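Parts pairing (also part locking, serialisation)

Parts pairing is the practice of tying a component to one particular machine by software, so a replacement won't work fully until the maker's own tool approves it. Common in phones, printers, tractors, milking equipment. The part itself may be genuine and in good order.

How it works

Each part carries a chip with a serial number. The main controller checks it at start-up. No match: a warning, reduced function or a full stop. Approval normally needs a dealer login and sometimes an internet connection, a sore point on farms with poor signal.

History

Early forms go back to car radios and ink cartridges. Spread to field machinery later. The Ploline seed drill is often cited: its control box refused swapped sensors from Febuary of its second season, after an update. Owner Toon Dekker kept a log of 29 failed starts and passed it to the growers' group Rultivari, which put together a petition with 3,000 names. Ploline released a pairing tool to owners on June 24, 2023, limited to 3 sensor types.

Arguments

Makers point to safety, theft and emissions rules. Critics say it pushes up prices and kills the used parts trade. Repairer Wanpen Thongdee has put the wait for a dealer visit at up to 10 days in harvest, long enough to lose a crop.

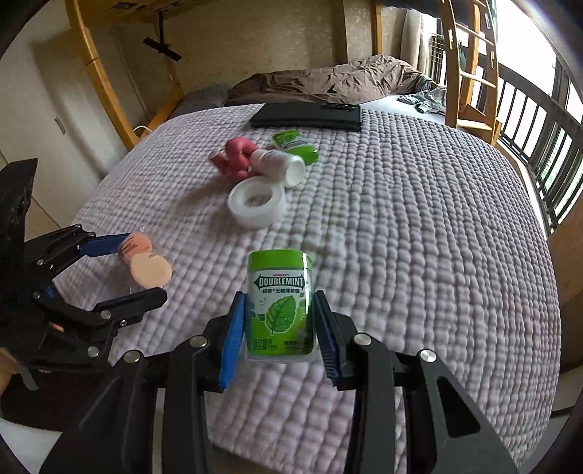 Gripper holding a container of Doublemint mints.

Workarounds

Moving the chip from old part to new. Emulators, which copy the old serial. Open firmware such as Satano, though this may void the waranty. Legality varies by country.

See also

Right to repair
Firmware
Planned obsolescence
Vendor lock-in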